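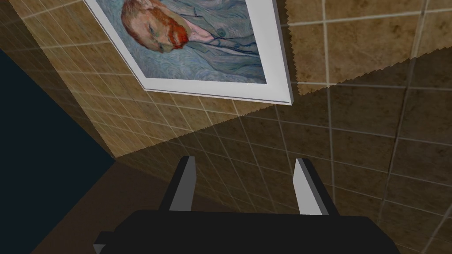 The gripper's view in simulation, fingers open, with a Van Gogh self-portrait on the tiled wall.

I've been promising an update on the randomized rooms, so here goes! Abimbola Uzor and I spent most of April training our grasping policy in rooms where the walls, lighting and decor get reshuffled every episode. We made 529 of them. Some are pretty ugly — brown tile, hard shadows with sawtooth edges, paintings hung wherever the script felt like it.

The policy trained on plain gray walls dropped 11 of its 15 test grasps once we moved it to the real bench. The one trained on the messy rooms dropped 2. Same network, same training time, and I reran it because I didn't trust myself.

Judite Torres thinks the shadows matter more than the textures, and I'm leaning her way. We're splitting the two up next, so if you have spare GPU hours on Grusalero, please come find me!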